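Osmont Community Food Pantry
Minutes of the March operations meeting

Last updated: March
4 min read

Present: Magdolna Farkas (chair), Haris Krasniqi, Kasun Pathirana, Joonas Kokkonen
Apologies: Nilmini Paul (sent written notes on items 3 and 5)
Minutes: Kasun Pathirana

The meeting opened at 6:30 p.m. in the back office.

1. Minutes of the last meeting

Approved with one correction. Under "Parking," the church lot is open to our clients until 5 p.m., where the draft had 6 p.m. Kasun will fix the posted copy.

2. Matters arising

The front door closer has been replaced. Haris still has the old one in his truck and will take it to the scrap yard.

The letter to the landlord about the gutter on the alley side went out. No reply yet. Magdolna will call the office if there is nothing by the next meeting.

The Spanish version of the sign-in sheet is in use. Joonas asked for the type to be larger. Agreed.

3. Money

Balance in the operating account is $3,965. Nilmini's notes say the electric bill was higher than last month and she has asked the utility for a meter check. The insurance renewal is due before the next meeting and she expects it to come in close to last year's figure.

A donation of $1,000 came in from Howlader Hardware. The donor did not ask for it to go to anything in particular. Haris suggested setting it aside toward the cooler repair. Joonas would like part of it to go to diapers, which we ran out of twice last month. After discussion it was agreed to hold the full amount until the repair quote is in, and to buy diapers out of the regular budget for now.

Magdolna will write the thank-you letter.

4. Walk-in cooler

The technician from Clirex came out and looked at the compressor. He thinks it will last through the summer if the coil is cleaned, but would not put that in writing. A quote for the cleaning and for a replacement fan motor is on its way.

Until then, the temperature log is to be filled in at opening and at closing. There are gaps in the log for last month. Kasun has taped a pen to the clipboard.

Haris asked whether we should move the eggs to the upright refrigerator for the time being. Agreed, provided the milk stays where it is.

5. Opening hours

Nilmini's notes propose one evening session a month for people who work days. Joonas was in favor and offered to run the first two. Magdolna was worried about staffing and about the bus, which stops running past our door at 8 p.m. It was agreed to try an evening session from 5 to 7 p.m. and look at the sign-in numbers afterward.

Kasun to change the hours on the website and on the voicemail greeting. Haris to ask the library to put a notice on its board.

6. Storage and sorting

Joonas reported on the sorting area. Dry goods are still being mixed with toiletries at intake, and boxes of cereal have come out smelling of soap. He wants donations split at the door, with food going to the left-hand table and everything else to the right.

Haris said the cardboard boxes we reuse from the grocery store are giving out at the bottom, and that we should go over to plastic bins for anything canned. Plornus sells them singly or by the stack. The stack price is better, but we would have to pick them up ourselves.
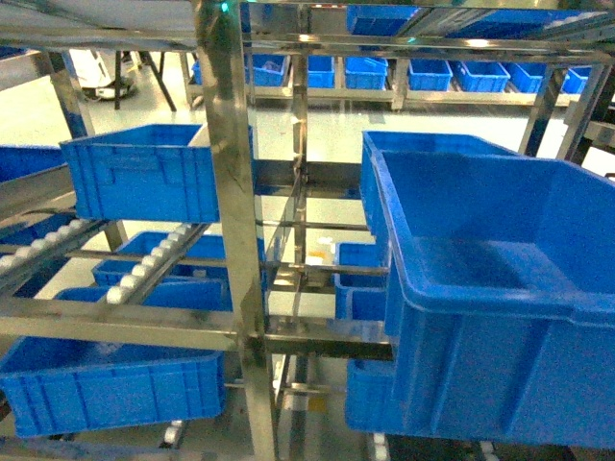

Magdolna asked where the bins would go when they are not in use, as the hallway has to stay clear for the fire inspection. Joonas thinks there is room under the stairs if the folding chairs are moved to the hall closet. He will measure before anything is ordered.

Labels were also discussed. Masking tape falls off in the cold. Kasun will try the card tags left over from the coat drive.

Agreed: Haris to get a written price from Plornus, delivered and picked up. No order to be placed until the next meeting.

7. Volunteer sign-up

The paper calendar and the online one do not match. People have turned up for shifts that were already full. Agreed to drop the paper calendar once April is over. Anyone who does not use a computer can call Magdolna and she will enter the shift.

8. Any other business

The key to the side gate is missing. Please check coat pockets.

Haris asked that the radio in the packing room be turned down during client hours.

The meeting closed at 7:50 p.m. The next meeting will be in the same room at 6:30 p.m. Items for the agenda go to Kasun.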